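Ticket 346: Plollico planner picks wrong push target
Component: planning / language grounding
Status: open, again

Told to "push the green star toward the blue blocks," the planner chose the green cylinder in 9 of 200 runs. It reported each one as a success, with high confidence.

Tried so far:
- Reran with the Flaltgate tracker off. Same thing, only slower.
- Raised the replan limit to 1,000 steps. It now has longer to be wrong.
- Swapped in the Najjar color thresholds from April. Blue got worse, green didn't care.

Log shows both green detections sharing one track ID whenever the finger sits between them. Shape label goes to whichever one updates last.
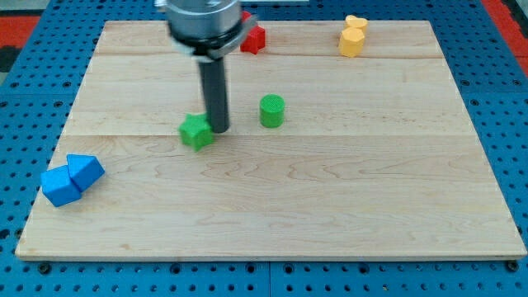
Finger between green star and green cylinder, tip just above the board.

Next: key tracks on shape plus color, rerun the same seeds. Please don't close this as "lighting."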